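Droltau Readers and Writers Circle
Minutes of the November meeting
Held in the upstairs room, Stolside Library, 7.30 pm

Present: 17 members. Apologies were received from 4.

1. Minutes of the last meeting
Agreed as a true record, with one correction. Under item 5, the title of the novella discussed should read The Lamplighter's Bargain and not The Lamplighter's Bargains.

2. Matters arising
The library has confirmed that we can keep the upstairs room until the end of March on the same terms. The shelf for our swap books has been moved next to the large print section. Members are asked to put paranormal titles on the lower half and historicals on the upper half, and to take home anything that has been there since summer.

3. Book of the month: The Heron Oath (Fimier Nights, book 2)
The book runs to 228 pages and most members had finished it. Those who had not read book 1 found the first few chapters hard going, as the shifter clans of Fimier are not introduced again and the feud over the river crossing is taken as known.

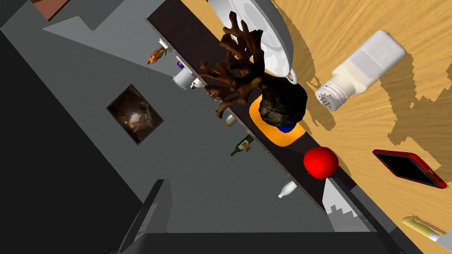 The general view was that the romance between the ferrywoman and the exiled heir was stronger than in book 1. The scene in the flooded chapel was picked out as the best in the series so far. Several members thought the heir's secret was given away too early by the chapter headings. The middle section at court was felt to drag, and two people admitted to skipping the banquet.

There was a longer discussion about the ending. The heir gives up his wings and stays human, and the meeting was split on whether this had been earned. It was pointed out that the oath in chapter 3 allows him a year to change his mind, so book 3 may undo it.

The average score was 6 out of ten. Book 1 had scored higher.

4. Guest blog tour
The circle's blog has been offered a stop on the tour for Qian, a standalone fantasy romance due out in the new year. We would be sent an extract, a short author interview and one paperback to give away. The secretary proposed that we accept, on condition that any review we post is our own and is not shown to the publicist first.

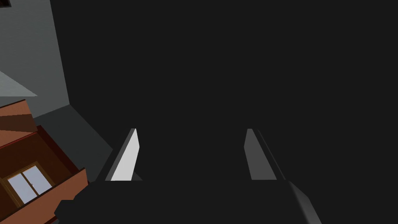
One member was against taking any more tours, saying that the last one had filled the blog with cover reveals for a fortnight and hardly any of our own reviews had gone up. Another felt that tours were the only posts that brought in new readers, and that one a season did no harm.

It was agreed to accept the Qian stop and to take no others before spring. The extract will go up first and the review a week later.

5. Giveaway rules
The rules on the blog are out of date. The following was agreed:
Entry by comment only, one per person.
Giveaways stay open for 6 days.
UK postal addresses only for paperbacks. E-books may go anywhere.
Winners who do not reply within 4 days lose the prize and a new name is drawn.

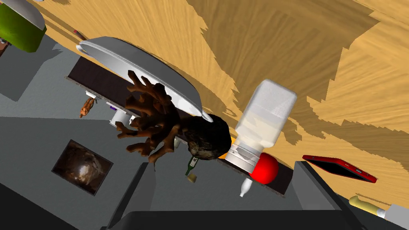 Members of the circle may not enter. It was noted that partners of members have entered in the past, and this will now be ruled out as well. The secretary will rewrite the page and take down the old one.

6. Short story evening
The theme for members' own stories will be A Door After Midnight. Stories may be in any branch of romance but should take no longer than ten minutes to read aloud. Anyone with explicit scenes is asked to mark them at the top of the page, so that the reader can be given the last slot. The suggestion of a prize was not taken up. 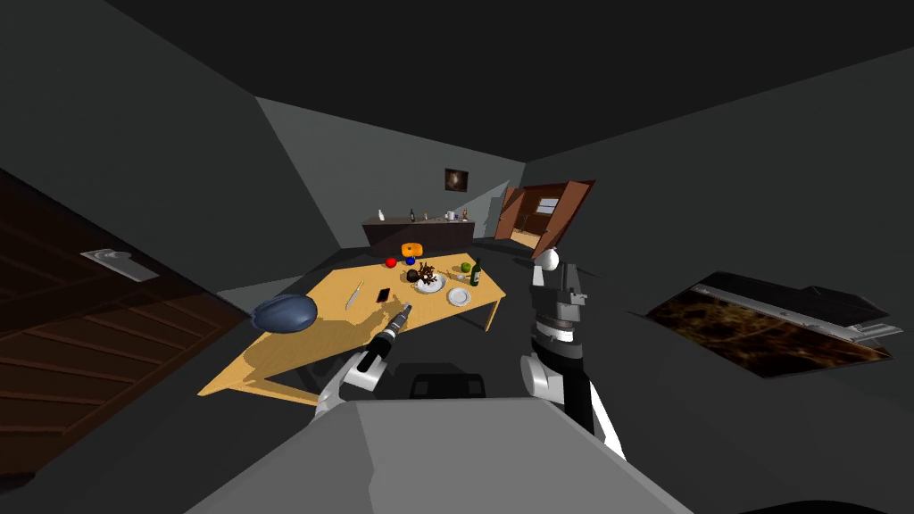
Can a chapter from a longer work be read in place of a short story?
A chapter is fine if it makes sense alone, and the reader may give a two-sentence introduction.

7. Next book
Votes were taken from the list of three. The winner was The Salt Widow's Lodger, a ghost romance. The library has two copies and has asked for more from other branches.

8. Any other business
The kettle fund is low. Contributions to the tin, please.
A copy of The Heron Oath with notes in green pen was left behind in October and is at the front desk.

The meeting closed at 9.10 pm. The next meeting will be in December, same room, 7.30 pm.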